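Flistumham Microfiber Cleaning Cloth, Purple
For picture frames, glass, tabletops and general dusting
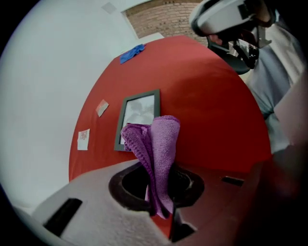 The Flistumham cloth is a general household microfiber cloth for dusting and light wiping. It is sold for use on framed pictures, mirrors, shelves, painted wood and hard tabletops. It can be used dry or damp. Most dusting jobs need no spray at all.

Product details

Item: microfiber cleaning cloth
Color: purple
Pack size: 3 cloths
Product line: Hapeta home care
Use: dry or damp
Washable: yes, machine wash
Item number: 384

What it is for

Dust on a picture frame collects along the top edge and in the corners where the frame meets the glass. A paper towel tends to push it into the corner and leave lint behind. Microfiber picks up fine dust and holds it until the cloth is shaken out or washed, so you can do a full shelf of frames before turning to a clean side.

The cloth is soft enough to bunch up in one hand and push into a tight spot. Folded flat, it gives a smooth pad for glass. Customers also use it for lamp bases, window sills, piano lids and the outside of kitchen cabinets.

Cleaning a framed picture

Take the frame off the wall or shelf and lay it flat on a table. Put a cloth or towel on the table first so the back of the frame does not get scratched. Clear away any small cards or loose papers that could get damp.

Start with a dry cloth. Wipe the outer edge of the frame, then the front face, then the glass. Work from one side to the other and do not press hard in the middle of the glass.

If there are fingerprints left on the glass, dampen one corner of the cloth with plain water and wring it out well. Wipe the marks, then dry with another part of the cloth. Do not spray water or cleaner straight onto the glass. Liquid can run under the edge of the frame and reach the picture.

Frames with gold leaf, loose paint or open joints should be dusted with a soft brush. Do not use this cloth on unframed photographs, prints or paintings.

Using it on other surfaces

Tabletops and shelves: use dry for dust, slightly damp for rings and smudges. Wax finishes should be wiped dry only.

Screens: use a fresh, dry cloth that has not been used on anything else. Turn the screen off first.

Fabric: the cloth will lift some lint from a table cover or a chair seat, but a lint roller does this faster.

Stoves and ovens: not recommended. Keep the cloth away from hot surfaces. The fibers can melt.

Washing and care

Shake the cloth outside before washing. Wash new cloths 2 times before you use them on anything light in color, and keep them apart from white laundry. Purple dye may bleed a little in the first washes.

Machine wash warm with a small amount of liquid detergent. Do not use bleach. Do not use fabric softener or dryer sheets, which coat the fibers and stop them from picking up dust. Wash with other microfiber items if you can. Cotton towels shed lint and the cloth will hold on to it.

Tumble dry on low or hang to dry. Do not iron.

A cloth that smears or drags on glass usually has detergent left in it. Run it through a rinse cycle with no soap and let it dry fully.

Keeping colors separate

Many homes keep one color for each kind of job. The Hapeta line also comes in blue and red. A common way to split them is purple for frames and glass, blue for the bathroom and red for the kitchen. Cloths of one color can be ordered in a single pack. We do not sell mixed packs at this time.

Ordering

Single packs ship in a flat paper sleeve. Cases hold 68 packs and are sold to shops, framing studios and cleaning services through Brultmont. Case orders placed before noon leave the warehouse the same day. Cases cannot be split between colors.

Unused packs can be returned in the original sleeve. Washed cloths cannot be returned unless there is a fault in the stitching or fabric.

Related items

Flellidine soft frame brush
Hapeta cloth, blue
Hapeta cloth, red
Flistumham lint roller and refills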